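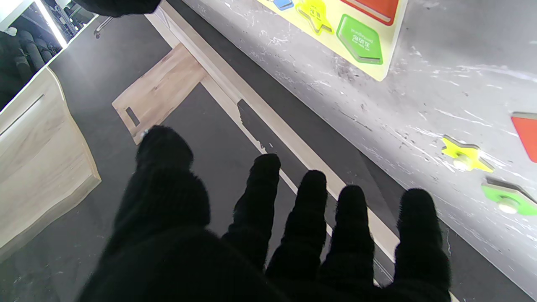 **Figure 1.**

## 4. Parade Routes and the Choice of Honorary Marshals

The festival at Dendby has been held each November since the township hall reopened, and its parade remains the part of the program that residents mention first. Of the 700 households that returned the survey, most named the parade as their main reason for attending. Fewer could say how the marshals were chosen, although the method has been printed in the program every year.

Under the present rules, a marshal must have lived in Dendby or in neighboring Buckley for at least seven years. Names are put forward by letter and read aloud at an open meeting. Madigan (Nuala Madigan, personal communication) notes that the meeting once drew up to 1000 people, when the hall was also used for dances and the two events shared an evening. Attendance is now much lower, and in the past three festivals the marshals were agreed without a vote.

The route has changed more often than the rules. Early parades began at the Buckley bridge and followed the river road into town, a distance that older respondents recalled as tiring for children and horses alike. The starting point was later moved to the school. Shopkeepers on the river road objected, and their letters, kept in the Nerkville library, show that the loss of morning trade mattered less to them than the loss of the view. One writer asked that the band at least be allowed to pass her door on its way home.

Family ties run through the list of marshals. Several surnames appear in more than one generation, and some respondents felt that newer arrivals were passed over as a result. Others held that long residence was the whole point of the honor. The survey did not ask about this directly, and the comments quoted in Section 5 were written in the margins of the form.

The Volesura newsletter, which carried festival notices before the program was printed separately, gives a fuller account of the early marshals than any other source. Its issues are incomplete, and the gaps fall mainly in the years when the route was in dispute.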